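Chapter 7
Keeping Records in a Small Office

Most small offices do not set out to build a filing system. Papers pile up, someone buys a cabinet, and within a few years there are three ways of naming a folder and no list that says where anything is. This chapter deals with paper records: how they are grouped, how long they are kept, and how they leave the building. Electronic records are covered in Chapter 8, but many of the same rules apply.

A record is any document that shows what an office did or agreed to do. A signed lease is a record. So is a delivery slip. A sales flyer from another company usually is not, and it can be thrown out once it has been read. People new to office work tend to keep too much, and the first skill to learn is sorting papers as they arrive.
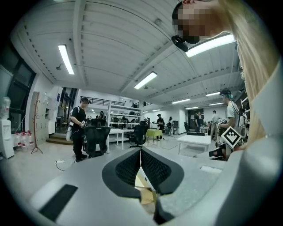
7.1 Active and Inactive Files

An active file is one that someone needs at least once a month. It should be kept within reach of the person who uses it. An inactive file is still needed, but rarely - a closed account, for example, or last year's payroll. Inactive files belong in boxes, and each box gets a number and a line in the box register.

Consider the case of Oltham, a supplier of heating parts. When Jadwiga Laskowska took over the front office, the firm had 3000 folders in open cabinets. She checked the date of last use on each one and found that 1049 were active. The rest were boxed and moved to a back room. The job was finished in October, and two cabinets were sold.

7.2 Choosing a Folder System

Folders can be arranged by name, by number, by date, or by subject. Name order is the easiest to learn and works well for client files. Number order needs an index, but it makes a misfiled folder easier to spot. Many offices add color. One color may stand for a department, another for a year. Whatever the plan, it should be written down and kept with the index.

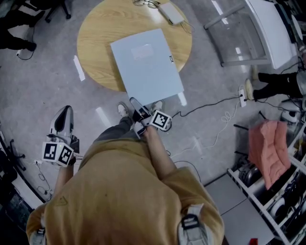
Figure 7.2 A large light-blue folder at a work table.

Color has limits. Peninah Nyamweya, an office manager at Plotow, used eight colors in her first plan and later cut them to four. Staff could not recall what the others meant, and the supply store did not always have them in stock.

Key Terms

active file, box register, inactive file, index, record, retention period

Before You Read

Look at the papers on your own desk or in your bag. Sort them into records and non-records, and write down the rule you used. You will need your notes for the exercise in Section 7.4.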